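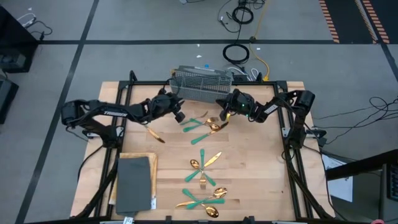
We are looking for people to join a two-arm robot build at the Iklow shared workshop, starting in November. The build is called Zetden. It consists of two black arms fixed to either side of a butcher-block table, and the job we have given it is putting cutlery into a dishwasher basket. The cutlery has gold metal and green handles, and it gets laid out in crossed heaps, some close to the basket and some nearer the front edge of the table. Crossed pieces are the hard part of the task and most of the work on offer is to do with them.

Zetden is a spare-time project. It began in a garage on Fahy Road and moved into the workshop when it outgrew the garage. It has no company behind it and nothing is for sale. We have places for nine people between November and the end of March.

What you would be doing

Driving the arms. You sit at the operator's position and move both arms by hand control, picking up one piece at a time and placing it in the basket. Each run is recorded. So far we have 3,617 recorded runs, of which 1,257 start from a crossed heap. We want a good many more of the second kind, done by different people, as everyone picks up a fork in a slightly different way.

Resetting the table. Between runs somebody empties the basket, puts it back at the rear of the table and lays the cutlery out again from a layout card. It is dull work and it matters. People take turns, and nobody does more than an hour of it in one go.

Checking recordings. Runs need to be watched back and marked as kept, failed or unclear. There is a backlog of 1,531 waiting. This part can be done from home if you have a decent connection.

Workshop jobs. The cables on the floor behind the table need proper routing, and we would like a better way of adjusting the height of the arm bases. If you can cut and drill aluminium, or you know your way round a crimping tool, please say so when you apply.

Who can apply

You must be 18 or over. You do not need to have worked with robots before. Most people can do a simple pick after an evening's practice — a crossed heap takes longer, and some people find they would rather not bother with it. That is fine, there is plenty else to do.

You should be able to sit at the controls for half an hour at a time and be willing to follow the safety rules without arguing about them. The main ones are that hands stay off the table while the arms are powered, and that whoever is resetting says "clear" before the operator starts. Long hair is tied back. Open-toed shoes are not allowed anywhere in the workshop.

Some Python would be useful for one or two of the places. We would also welcome somebody who is good at writing instructions, as ours are out of date and spread over several notebooks.

Time and place

Sessions run from 6.30 pm to 9 pm, two evenings a week. We ask you to come to at least one of them most weeks. The workshop is on the ground floor of the Hakamau building, through the yard gate and past the bike racks. There is level access and a toilet on the same floor. The heating is poor, so bring a jumper. Parking in the yard is for unloading only.

What you get

The places are unpaid. We cover bus fares within the Iklow area and your workshop membership for the months you take part. You may use the other tools in the workshop once you have had the usual induction, and you can have a copy of any recordings you made. If the results are written up, everyone who did ten or more sessions will be named, unless they ask to be left out.

Only the table and the arms are meant to be in the recordings, with no sound. If your hands or sleeves get into one and you want it removed, tell us the run number and it will be deleted.

How to apply

Send a short message through the workshop contact form with "Zetden" in the subject line. Tell us which of the jobs you are interested in, which months you can manage, and anything we should know about access. A CV is not needed. We will invite you to come in for a trial evening before either side decides.

Applications stay open until the places are filled. If you applied last spring and heard nothing, please apply again — the old form was not forwarding messages.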